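Speaker notes, Saturday morning, Eston hall. Kids' clothes swap, the folding bit (12 minutes, don't run over!)

Say hi, thank Dalal Chidiac for the urn and the trestle tables. Last August we sorted 991 pieces and I reckon half came in scrunched up in shopping bags, so today I'm having a little whinge about jeans.

Pull-ons are my favourite to get and my least favourite to fold. No button, no fly, nothing to line up, and that elastic bunches however you lay it. My way: flat on the table, smooth the legs, one leg over the other, then hem up to the waist. Fold with the patches facing out if there are any, kids choose by the patches (ask the room who had a favourite pair).

Slides now. Small jeans, elastic waists, white table.

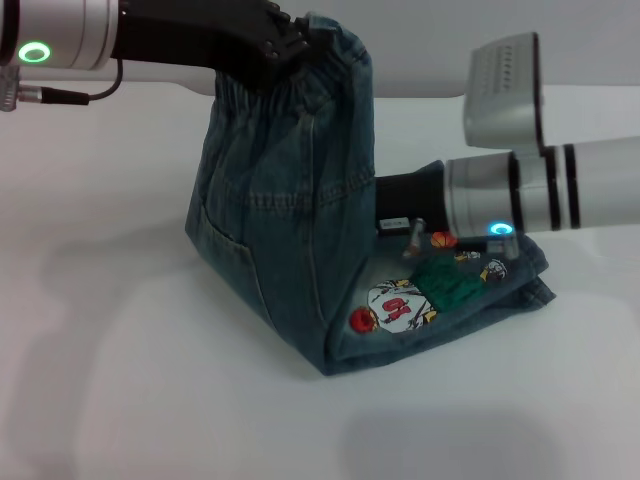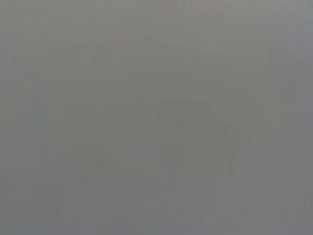
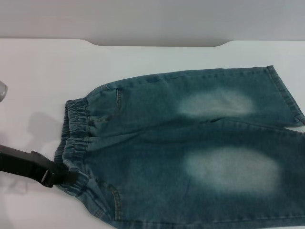 Next, sizes. Please write it on masking tape and stick it on the outside, labels inside the waistband are tiny and my eyes are shot. Kourosh has spare rolls. Worn knees are fine, holes go in the mending tub.

Then hand over to Kourosh Fallahi for the roster.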